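Kernthorpe Open Day: Simulation and Handling Gallery

Visitors to the Kernthorpe handling lab on Thursday were shown the grasp planning work done jointly with Sketeo. The program ran in two sessions, morning and afternoon, with the same material in both. The page collects the view put up on the main display and the notes that went with it, for those who asked for them afterward.

The subject of the day was picking up parts that have no convenient flat sides. Most handling cells are set up for boxes, trays and cylinders. A hollow, tapered part is harder. The walls slope, so a parallel gripper closing on both outer faces tends to squeeze the part upward and out of the fingers. The usual alternatives are a suction cup, a custom fixture, or a grip across a single wall with one finger inside the cavity and one outside. The lab works on the third.

Jonalyn Panganiban opened both sessions with the simulation setup. The planner proposes candidate grasps from the part geometry, discards those where a finger would collide with a wall, and sends the rest to the physics engine. The batch prepared for the open day contained 2998 candidates. Each one is run with the part at a slightly different position and tilt, and a grasp is kept only if it holds through a lift, a pause and a quarter turn of the wrist.

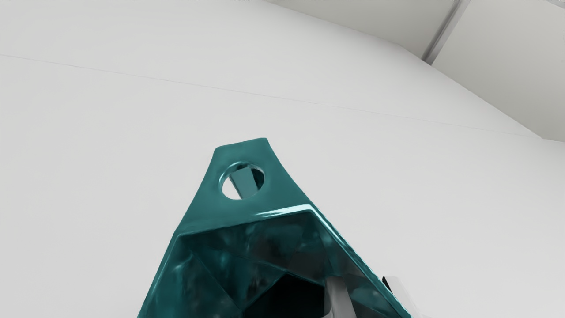
Simulated view of the hollow teal part, with the gray gripper fingers at lower right on either side of its slanted wall. The tab at the top has a round through hole.

Several visitors asked about the glossy finish. Surface appearance has no effect on the contact calculation. It matters for the vision side, where a highlight along a ridge can be read as an edge and a dark cavity can return no usable depth. Hema Kamath, who maintains the rendering code, varies gloss, color and lighting between runs so that the detector does not come to depend on any one of them. Plain white walls are the default room. Textured rooms are loaded for the later training stages.

Jagadeesh Nadar covered contact and friction. The friction coefficient is drawn at random for each run within limits set from bench measurements. Wall stiffness is fixed. A thin wall that flexes under load is outside the current model, and the question of how much this matters for molded parts was left open in both sessions. Grip force in the demonstration batch was limited to 35 newtons.

The afternoon discussion was mostly on inside-outside grasps. Points recorded:

Finger clearance inside the cavity is the main limit. A finger that fits at the rim may touch an opposite facet before it reaches grasp depth.

Approach direction is planned separately from grasp pose. A good pose with no clear path to it is rejected.

Holes and tabs are treated as part of the collision geometry. Hooking a finger through a hole is not attempted in this version.

Failed grasps are stored with the same detail as successful ones, including contact points and joint positions at the moment of slip.

Anitha Rajan gave the schedule for the next stage. The part set will grow to 1000 shapes, generated from a small number of base forms with changes to taper, wall thickness and rim profile. Transfer to the physical cell at Rasuvmont is planned for January, starting with two of the base forms.

Slides from both sessions can be requested from Ilango Arumugam at the lab office. Requests for the batch settings should give the planner version in use, as the file format changed with the last release.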